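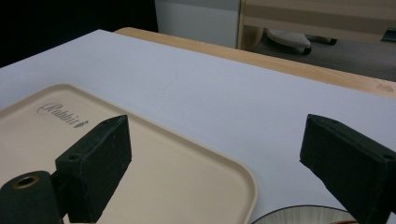 Figure 2. Table with a pale surface sheet and a beige tray; part of the wood-grain edge is left uncovered.

4.2 Do table covers protect the table?

Households that cover a table usually say they do it to save the finish. We are not convinced the habit does what they claim. Of the 59 households in the Orier survey, 12 used a sheet that stopped short of at least one edge, and an edge is where plates get knocked and elbows rest. Figure 2 shows an arrangement of this type. The wood along the far side is bare, and near one end it has a slightly darker brownish patch. Whether the patch is wear, a stain or simply the grain cannot be settled from a photograph, and we did not count it as damage.

The sheet carries faint scratches and tiny specks of its own. Mansilla, in her earlier work at Grotness, took marks like these as proof that a cover had spared the table underneath. That reading seems generous. A scratch on a sheet tells us that the sheet scratches easily. It says little about what the same knock would have done to wood.

Trays raise a similar problem. The one in Figure 2, printed with the word "Rabbit", has a low raised rim, and owners of rimmed trays often told us that the rim catches spills. Few could recall a spill it had caught. Until covered and bare tables are followed side by side over several years, we would treat the protective claim as a belief about tables, widely held and poorly tested.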